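Kendport Community Board > Home & Household > Buying advice

Topic: Curkell "hand-finished" storage baskets, worth it or not?

marlow_flats
Posted Friday, December 26, 2025

Got a gift card for the Pruvost store downtown and I'm looking at the Curkell baskets. The tag says hand-finished, natural fiber, "built for decades." The set of 7 is most of my card. I need them for a mudroom and for the kids' play corner. Has anyone owned these longer than one winter? The reviews on the store page are all five stars and all sound like the same person wrote them.

tinsnips
Hand-finished means a person touched it at some point. Could be somebody snipping one loose end off a machine-made basket. I would want to know what was finished and by whom before paying extra for it. Ask the store. I did, and the guy read me the tag.

ovalrug
I have three of the Curkells. Two years, no complaints. They sit on a shelf and hold mittens. Not sure what else people expect a basket to do.

tinsnips
Two years isn't decades though.

ovalrug
Well no, I haven't had decades yet.

S_Joly
Sylvain Joly here, I used to sell housewares and I have handled a lot of these lines. The weave tells you very little. Look at the rim. The rim takes all the abuse because that's where people grab, and on cheap baskets it is a separate strip that's glued or stapled on. Turn it over in the store and run your thumb under the lip. If you feel staples, put it back. If you feel a hard bead of glue, put it back too, unless it's cheap enough that you don't care.

Second thing is the walls. Straight-sided ones stack badly and rack out of square. Sloped walls nest, and a basket that nests gets stored inside its brothers and not crushed at the bottom of a closet.

Third, press down in the middle of the base. A little give is fine. If it pops like a can lid it was woven over a thin form and it will sag. 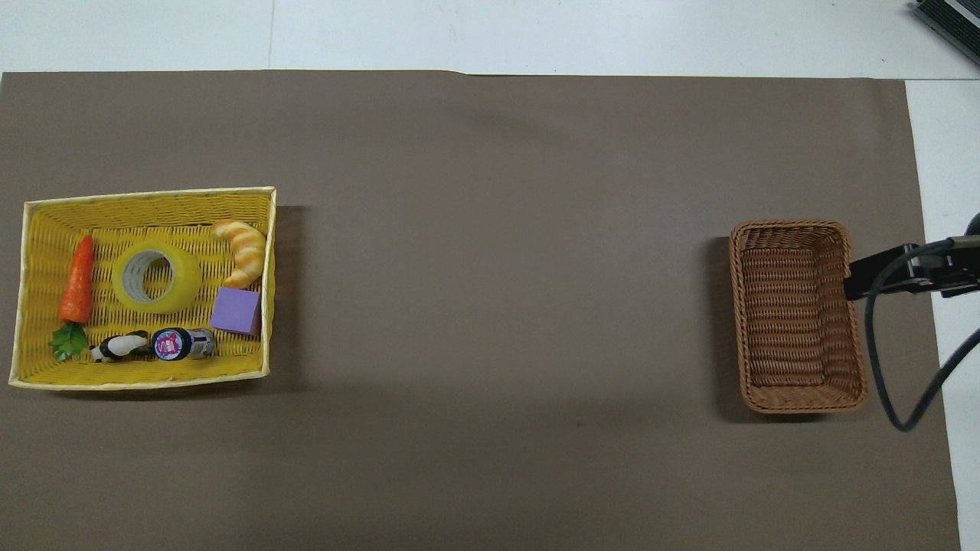 For a play corner I would go shallow every time. Deep baskets turn into a pit, the child dumps the whole thing on the floor to get at the one toy on the bottom, and the rim gets stood on. With a shallow one they can see what they want and reach for it. You lose capacity, so buy two small ones before you buy one big one.

marlow_flats
That's useful, thanks. Didn't think about the rim at all. The store display has them up on a high shelf so I haven't flipped one yet.

gutterball22
Not convinced by the shallow thing. We had shallow ones and they were overflowing in a week. Deep bin, lid, done. Kids dump everything no matter what you buy. Mine would dump a saucer.

S_Joly
If it overflows you have too many toys out. Put half away and swap them.

gutterball22
Now I'm buying baskets AND running a toy library. Pass.

pell_r
Does anyone believe "natural fiber" on these? My sister's was sold as natural and one end melted when it sat against a heater. I have never met a plant that melts. I think a lot of them are paper cord with a coating, or plain plastic with a matte look to it. The tag on the Lolard ones at least says "mixed materials," which tells you nothing but isn't a lie either.

tinsnips
I'd take a plastic one that admits it. Easier to wash. Real fiber in a mudroom with wet boots is asking for mildew.

ovalrug
Mine are fine. Mittens are wet all the time in this town.

tinsnips
Have you smelled them lately?

ovalrug
I'm going to ignore that.

J_Rolland
Posting under my own name, Jérémie Rolland, because I weave willow and people should know where I'm coming from. I have no stake in Curkell. Nothing wrong with machine-made. What bothers me is the word "decades." Any woven basket will last decades if it holds yarn and sits in a spare room. The same basket by a back door might last three winters. A claim like that with no mention of use is just decoration.

For drying: empty it, turn it upside down on something so the air gets under, leave it a day. Don't put it on a radiator, the fibers go brittle and you'll see cracks at the corners first.

pell_r
What would one of yours cost, for comparison?

J_Rolland
A plain shallow one is 100. The biggest thing I ever sold was a set of log baskets for a hotel, 1,680 for the lot. I wouldn't tell anyone to put mine under wet boots either.

gutterball22
100 for one basket. I'll be over here with my plastic bin.

J_Rolland
Good bin, probably.

marlow_flats
OK, went back and had a clerk get one down. No staples. There is glue under the lip, a thin line, not really a bead. Base popped when I pressed it. The clerk did not love me doing that. She also couldn't say what the fiber was. She thought the finishing might be "the dye."

tinsnips
The dye. There you go.

S_Joly
Popped on the first one only, or did you try a second? They vary within a batch.

marlow_flats
Just the one. She was already putting it back.

ovalrug
I pressed mine after reading this and it popped too. Still holding mittens.

pell_r
Does the gift card expire? If not I'd wait until January when they mark down the storage stuff. Pruvost did it last year, though I remember the "before" prices looking higher than they were in the fall.

marlow_flats
No expiration on it that I can find. Leaning toward two of the small ones for the play corner and a boot tray for the mudroom. Will try to press a few more bases if there's a different clerk.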